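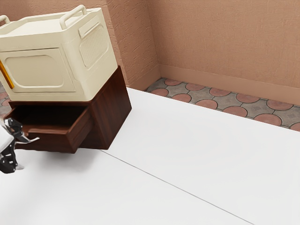

The drawer that stayed open

The drawer task was supposed to be the easy one. In the Clullora simulation, a robot arm reaches toward a wooden cabinet with an oven-like appliance on top, and all it has to do is leave the drawer shut. By January the arm had a near-perfect score, and Torben Strobel's team at Trultano moved on to harder jobs.

Then Kylie Waaka, who tests the control software, replayed a batch of 2000 runs and looked at the forces as well as the scores. In 50 of them the arm had gone on pushing after the drawer met resistance. The simulator let the drawer front sink a little way into the cabinet body, counted it as closed and ended the run. When the gripper let go, the drawer slid back out.

"The score was read before the drawer moved again," Waaka says. "So every one of those went down as a pass."

On a bench, the same habit would mean a motor pressing hard on wood, or on a hand. The team had planned to load the software onto Nepia, their real arm, within the month. Strobel called that off the same afternoon.

The repair took about 20 days. Contact between drawer and cabinet is now calculated in smaller time steps, the arm stops at a set force limit, and the drawer is checked a second time after release – a step the old test left out. Retraining brought the score down, and it has not fully recovered.

Nepia is still waiting. Strobel wants a separate force cutoff wired into the arm itself before it goes near a real drawer.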